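# Unit 6: Gathering Demonstrations in Simulation

These notes accompany the sixth session of the laboratory course and should be read before students begin recording. They assume that the Stokus simulator has been installed and that the Unit 5 exercise on joint limits has been submitted.

## 6.1 What counts as a demonstration

A demonstration is one complete attempt at a stated task, recorded from the reset of the environment to the operator's stop signal. It consists of the camera streams, the joint positions, the gripper command at each step and a short written instruction. An attempt that the operator abandons is kept as well, under the label "incomplete", and is excluded from training by default.

Each pair of students will contribute 100 demonstrations. With the material carried over from June, the class set should reach about 800, and 165 of these will be held back for evaluation. Held-back demonstrations must not be viewed while a policy is being tuned.

## 6.2 Variation between resets

A policy trained on one tidy arrangement learns that arrangement. The Irnby environment therefore draws its objects, surface textures and background furniture at random, and unlikely neighbors are to be expected. Students should not reject a reset on the grounds that it looks odd. A reset may be rejected only if the target object cannot be reached or if two objects overlap at the start.
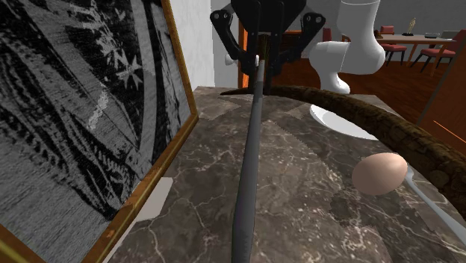

Irnby environment, two camera views: the gray rod at the gripper, with veined marble and the gold-toned edge of the large black-and-white panel in both.
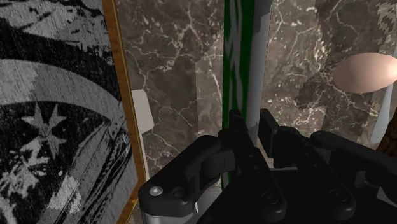

Drotmont, 03/11/2024

The two views carry different information, and both are stored. In the first, the rod can be followed down from the fingers to the edge of the frame, and the plate, egg and spoon on the counter are at least partly in sight. In the second, the black housing of the gripper takes up the lower part of the view and much less of the surroundings remains. A learning system given only the second view would have little to say about the counter as a whole - a point taken up again in Unit 8.

## 6.3 Recording procedure

1. Load the environment and note the random seed in the session log.
2. Check that both camera streams are running at the same rate.
3. Enter the instruction in plain words, naming the object and the goal.
4. Begin recording before the arm is moved.
5. Stop once the arm has been still for a moment at the end of the task.
6. Assign a label: complete, incomplete or faulty.

"Faulty" is reserved for errors of the software, such as an object passing through a surface. Poor handling by the operator is never labeled faulty.

## 6.4 Instructions in plain words

Use ordinary names for objects. Where two objects could answer to the same name, add a color or a location. Do not copy one instruction across a whole session; the Ban text checker will return any set in which the same sentence appears more than 57 times.

## 6.5 Submission

Upload the session folder and the log together. Folders without a seed list will be returned unmarked. Reading for the next session: course reader, chapter 7, omitting the appendix on compression.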